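Step 4: Hang the first strip

I always start in the corner nearest the window, but never trust the corner itself! Mine was way out of plumb, so I drew my own line with a level and followed that.

1. Cut the strip four inches longer than the wall.
2. Paste it, fold it loosely and leave it for the time on the label.
3. Line it up with your pencil mark and smooth from the middle out. 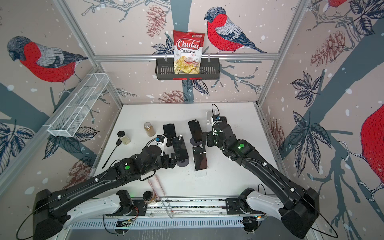 4. Trim top and bottom with a fresh blade (I go through a lot of them).

Note: check the batch number on every roll before you cut. Mine all said 413 except one, and I had to take that one back on Saturday.

Caution: turn the power off before you paper over any outlet.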